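Dernière mise à jour : novembre

Clirnus, module de signature pour la conservation de jetons : évaluation

Le Clirnus est un boîtier de signature hors ligne destiné aux organisations qui détiennent des jetons et qui souhaitent en partager le contrôle entre plusieurs personnes. Il est édité par Clillis, qui fournit également le logiciel de coordination installé sur les postes des signataires. La présente évaluation a été conduite par Unia dans le cadre de ses travaux sur la conservation des actifs numériques. Elle porte sur la version du micrologiciel livrée avec les appareils ; aucune version préliminaire n'a été prise en compte. Les appareils ont été achetés au tarif public et l'éditeur n'a pas eu communication du texte avant sa publication.

Le coffret soumis à l'évaluation comprend trois boîtiers, trois cartes de sauvegarde et une licence du logiciel de coordination. Son prix est de 679 euros. Il est possible d'acquérir un boîtier supplémentaire, mais la licence doit alors être étendue, ce que la page de commande n'indique qu'au moment du paiement. Une mention plus précoce serait souhaitable.

Périmètre

L'essentiel des opérations a été réalisé sur le réseau Vik, que Clillis prend en charge de manière native et pour lequel il existe un environnement de test public. Les transferts simples, les transferts groupés, la délégation à un validateur et l'appel de contrats ont été examinés. La résistance physique du composant sécurisé n'entre pas dans le périmètre : un tel examen relève d'un laboratoire spécialisé, et le lecteur ne trouvera dans ces lignes aucune conclusion sur ce point.

Mise en service

L'initialisation d'un boîtier suit un ordre imposé : choix du code, génération de la clé, écriture de la carte de sauvegarde, relecture de celle-ci. Il n'est pas possible de différer la relecture. Ce parti pris allonge la procédure et nous paraît justifié, tant les sauvegardes jamais relues sont fréquentes dans les organisations que nous accompagnons.

Vient ensuite la constitution du groupe de signature. Chaque boîtier présente sa clé publique au logiciel de coordination, qui établit une adresse commune et fixe le nombre de signatures requis. Pour trois signataires et un seuil de deux, l'ensemble de l'opération a demandé quelque 40 minutes, lecture de la notice comprise. La documentation française est complète, quoique certains termes y varient d'un chapitre à l'autre : le seuil y est tantôt appelé « quorum », tantôt « niveau d'accord ». Une personne qui découvre le sujet pourrait croire à deux réglages distincts.

Un point mérite l'attention des administrateurs. Le fichier décrivant le groupe de signature n'est pas inscrit sur les cartes de sauvegarde. Il doit être exporté séparément et conservé par chaque signataire. En cas de perte de ce fichier et de l'un des boîtiers, la reconstitution de l'adresse commune devient laborieuse, voire impossible si la clé publique manquante n'a été consignée nulle part. La notice le signale en annexe. Nous aurions préféré que le logiciel refuse de clore l'initialisation tant que l'export n'a pas été effectué, à l'image de ce qu'il impose pour les cartes.

Usage courant

La préparation d'un transfert se fait dans le logiciel de coordination. Le signataire saisit le montant, le destinataire et, s'il le souhaite, un motif qui restera dans le journal interne sans être inscrit sur la chaîne. La demande est transmise aux boîtiers par câble ou par code optique. Les deux voies aboutissent au même résultat ; la seconde est plus lente pour les transferts groupés, la demande étant alors découpée en plusieurs codes successifs.

L'écran du boîtier affiche l'adresse du destinataire en entier, par blocs de quatre caractères, ainsi que le montant et les frais. La validation n'est proposée qu'après défilement complet. Pour un transfert groupé, chaque ligne doit être parcourue. Le logiciel accepte jusqu'à 20 destinataires par demande, et nous recommandons de rester nettement en deçà : l'attention du signataire faiblit bien avant la dernière ligne, et c'est précisément cette attention que le dispositif cherche à protéger.

Une demande non signée expire au bout de 15 minutes. Ce délai n'est pas modifiable. Il convient à une équipe réunie dans les mêmes locaux ; il est mal adapté à des signataires répartis sur plusieurs sites, qui devront se prévenir mutuellement avant chaque opération. Lorsqu'une demande expire après une première signature, celle-ci est perdue et la procédure recommence entièrement. Le journal conserve néanmoins la trace de la tentative, avec l'identité du premier signataire, ce qui est utile en cas de contrôle.

La délégation sur le réseau Vik est correctement traitée. Le boîtier affiche le nom du validateur lorsqu'il figure au registre du réseau et, à défaut, son adresse. La période de blocage des jetons est rappelée avant la signature. Le retrait des récompenses, en revanche, est présenté comme un appel de contrat ordinaire et le montant attendu n'apparaît que dans le logiciel, jamais à l'écran du boîtier.

Lecture des appels de contrats

Il s'agit de la partie la moins aboutie du produit. Lorsque le contrat appelé est connu du micrologiciel, les paramètres sont affichés en clair et la lecture ne pose pas de difficulté. Lorsqu'il ne l'est pas, le boîtier présente une empreinte et demande au signataire de la comparer à celle calculée par le logiciel de coordination. Or cette comparaison n'apporte de garantie que si le poste informatique est lui-même digne de confiance, hypothèse que l'achat d'un tel boîtier vise justement à écarter.

Clillis propose un réglage interdisant la signature de contrats inconnus. Il est désactivé par défaut. Unia recommande de l'activer dès la mise en service, sur chacun des boîtiers, et de ne le lever que par décision écrite. Il est regrettable que le réglage soit propre à chaque appareil et que le logiciel n'en affiche pas l'état : rien n'avertit le groupe si l'un de ses membres l'a laissé ouvert.

Remplacement d'un signataire

Le départ d'un signataire est un événement courant, et les produits de cette catégorie le traitent souvent mal. Le Clirnus prévoit une procédure dédiée. Une nouvelle adresse commune est créée avec le boîtier du remplaçant, puis le logiciel prépare le transfert des avoirs de l'ancienne vers la nouvelle. Les jetons délégués sont signalés à part, puisqu'ils doivent d'abord être libérés. L'ancienne adresse reste surveillée et tout versement tardif donne lieu à une alerte.

La procédure s'est déroulée sans incident sur l'environnement de test de Vik. Elle suppose toutefois que le seuil de signatures puisse être atteint sans la personne sortante. Un groupe de deux signataires avec un seuil de deux n'offre aucune marge à cet égard, et le logiciel autorise cette configuration sans avertissement.

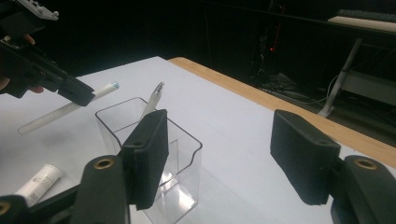
Davoud Kazemi estime, dans une remarque adressée à la rédaction après lecture de la première version de ce texte, que l'évaluation est trop indulgente sur le délai d'expiration. Selon lui, la perte de la première signature pousse les équipes à confier deux boîtiers à la même personne « pour aller plus vite », ce qui prive le seuil de toute portée. Il ajoute que l'absence du fichier de groupe sur les cartes devrait suffire à déconseiller le produit aux structures dépourvues de service informatique.

Nous retenons la première observation et avons précisé en conséquence nos recommandations. Sur la seconde, notre position diffère : l'export du fichier reste une opération simple, à condition d'être inscrite dans la procédure interne et vérifiée lors de la mise en service. Une structure qui ne peut pas s'y engager devrait s'interroger plus largement sur l'opportunité de conserver elle-même ses jetons.

Assistance et mises à jour

Deux demandes ont été adressées à l'assistance de Clillis, sans mention de l'évaluation. La première, relative à la terminologie du seuil, a reçu une réponse claire le jour même. La seconde portait sur l'état du réglage des contrats inconnus ; la réponse, plus tardive, confirmait qu'il n'était pas remonté au logiciel et ne prenait aucun engagement quant à une évolution.

Les mises à jour du micrologiciel sont signées et leur empreinte s'affiche sur le boîtier avant l'installation. Elles s'effectuent appareil par appareil. Nous conseillons de ne jamais mettre à jour tous les boîtiers d'un groupe au même moment – un défaut du nouveau micrologiciel toucherait alors l'ensemble des signataires.

Avis

Le Clirnus répond de manière satisfaisante aux besoins d'une organisation qui effectue peu de transferts, dont les signataires travaillent au même endroit et qui n'a pas recours à des contrats particuliers. Unia émet pour cet usage un avis favorable, assorti des recommandations suivantes :

– activer sur chaque boîtier l'interdiction des contrats inconnus ;
– exporter le fichier de groupe et en remettre un exemplaire à chaque signataire ;
– interdire par écrit la détention de deux boîtiers par une même personne ;
– choisir un seuil inférieur au nombre de signataires.

Pour un usage intensif des contrats ou une équipe dispersée, l'avis est réservé. Il sera réexaminé si l'éditeur rend le délai d'expiration modifiable et fait apparaître l'état des réglages dans le logiciel de coordination.

À lire également
Réseau Vik : comprendre la période de blocage des jetons délégués
Rédiger une procédure interne de signature partagée
Cartes de sauvegarde : lieux de dépôt et contrôle périodique
Tenue du journal des opérations en jetons

© Unia – Tous droits réservés – Contact – Retour en haut de page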